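Teaching Days at the Natley Workshop: Your Questions

Last updated Dec 27, 2018

We get a good many emails before each teaching day, and the same handful of worries turn up in nearly all of them, so Armelle Brunet and I sat down with a pot of coffee and tried to answer them properly.
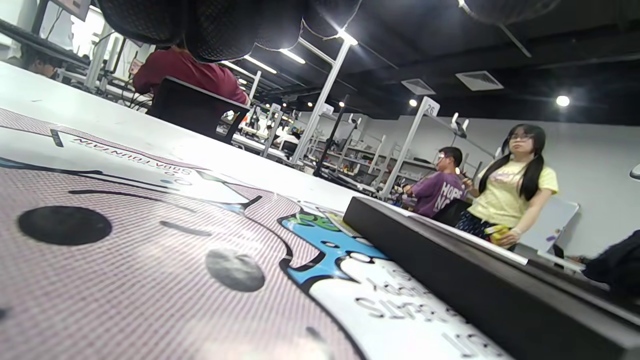 If yours isn't covered, please do write. We like getting the letters, even the ones that run to two pages.

What will I be doing when I come?

You'll be showing a robot how to do a small household job. Sometimes that means picking up the hand gripper and doing the job yourself while it records. Other times you'll sit at the remote station and steer one of the arms from a few feet away. Most people try both in a visit and end up with a strong favorite (mine is the hand gripper, and Armelle thinks I'm wrong).

Do I need to know anything about robots or programming?

Not a thing. If you can put a cup on a shelf, you know enough. Quentin Gaillard does a short introduction for every group, and he is very happy to do it again, slower, if the first round went by too fast.

How is the hand gripper different from driving the arm?

With the hand gripper you feel what you're holding. You squeeze the trigger, the fingers close, and you move your own arm the way you normally would. Driving the arm takes more patience. There's a tiny delay, and your first few tries will probably feel like threading a needle in mittens. Give it ten minutes before you decide you hate it!

How many times do I repeat a task?

A full set is 200 tries at one task, but please don't panic, we never ask one person to do a whole set. You'll share it with the others at your table and swap whenever you like. The Okeo folding project finished in April with 2,345 recordings, and it took a lot of hands to get there.

What if I drop something or make a mistake?

Say "oops" out loud, press the red button, and start over. If you fumbled and then recovered, keep going and let it record, please. Maxence Riviere looks after the recordings and he's especially fond of those, and he'll tell you why at some length if you let him.

Should I go slowly so the robot can follow?

A little slower than at home is fine, but try to keep it natural. People tend to freeze up and move like statues. Smooth is better than slow, and when you're using the gripper, try to keep the thing you're reaching for in its view.

I'm left-handed. Is that a problem?

Come on in. The grippers work in either hand. Tell us at the start so your recordings get labeled correctly.

Can my children take part?

Children ten and up are welcome with a grown-up in the building. Younger ones can watch, and there's generally something to draw on. The grippers weigh roughly as much as a full water bottle, so smaller arms get tired and we ask them to take plenty of breaks.

Do you record my voice or my face?

There's no sound. The cameras can catch whoever happens to be standing nearby, so everyone signs a release at the door. Perrine Ferrand keeps the forms and can have a recording removed if you change your mind later. Just give her your table number and the time of your visit.

How long does a visit last, and is there food?

Plan on 2 hours, with a break in the middle. Monique Baudry sets out sandwiches and fruit in the hallway. Food stays in the hallway, please, and so do drinks.

Where do the recordings go?

They go to the Wisteo team, who use them to train the arms, and to our partners at Ortner for testing. They aren't sold.

Can I come back?

Yes, please do. Bring a friend, wear sleeves you can push up, and park behind the building if the front lot is full.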